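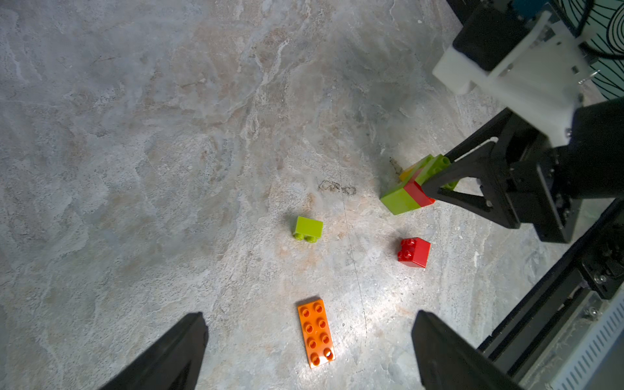
Progress report to the Soltis Fund
Building bricks strand, Carnum Play Library
Period covered: April to September

Summary

The grant was given to us to sort and repair our stock of building bricks, make them up into lending sets, and run building sessions for families who use the library. The sorting is finished. The sets are made up and most of them have been out on loan. The sessions started later than planned but are now running. We have underspent on storage and overspent a little on replacement bricks, and we would like to move money between those two lines. Details are below.

Sorting and cleaning

The donated bricks came to us in mixed crates, with a lot of other things in among them (game pieces, marbles, a good many hair clips). We sorted by size first and color second. We tried it the other way around to begin with and it was slow, as a pile of red bricks still has to be gone through again for size. Everything was washed in mesh bags in lukewarm water and dried on towels. Bricks with cracks or chewed corners were taken out. Bricks that were only scratched were kept.

We ended up with enough good bricks for 71 lending sets. The application said 70, so that target is met.

What is in a set

Each set is built around the plain pieces: 2x2 bricks and 2x4 bricks in red, orange and lime green, plus some flat pieces. We left out wheels, windows and figures. Parents had told us that the special pieces are the ones that go missing, and then the set comes back incomplete and a child is upset about it. Plain bricks are easy to replace from the spares drawer.

Three colors is fewer than we first planned. The blue and white bricks in the donation were mostly from another maker and did not grip well on the others. We have kept them in a separate box for the sessions, where a loose fit matters less.
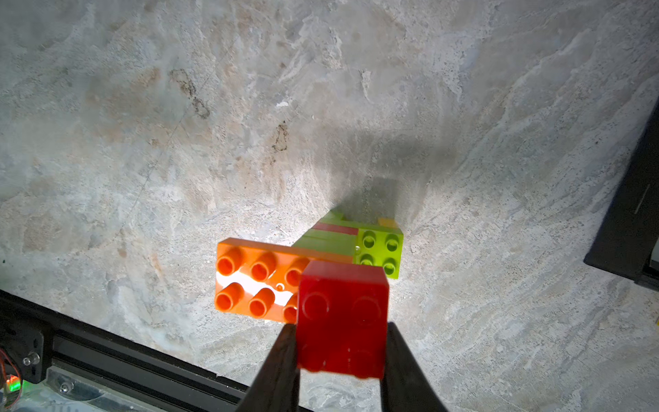 The cards that go with the sets start with simple stacking. The first few ask for a short tower with the colors in a given order, then a tower with a longer brick at the bottom, then two stacks joined by a piece laid across. Families can ignore the cards, and plenty do. The older children asked for harder ones and we are drafting those now.

Sessions

Sessions run in the Ó Conaill Room from 10 in the morning and last until lunch. We had hoped to begin in May, but the room was being rewired and we could not get in until July. We take up to 15 children at a time, with a parent or other adult for each family.

We work on the floor. Tables were tried at the first session and the bricks kept rolling off the edges, and the smaller children could not reach the middle. The one drawback is that orange and red bricks get mixed up at clearing time, so the trays now have a colored sticker at each end.

Lending

Sets go out for 3 weeks. Returns have been good on the whole. The usual problem is a few bricks short, and we top the set up from spares and do not charge. A handful of sets came back with bricks still pressed tightly together, and we have added a brick separator to every bag.

Budget

The storage bags from Jorberg cost less than we were quoted, and we did not need the second shelving unit. Replacement 2x4 bricks cost more than expected — they are the size we lose most often. We ask for your agreement to move the remaining storage money to replacements. The total stays the same.

Next period

Finish the harder cards and print them.
Add an after-school session, starting at 4 p.m., if the room is free.
Recount every set in January and top up before the new lending term.
Send you the full loan figures with the final report.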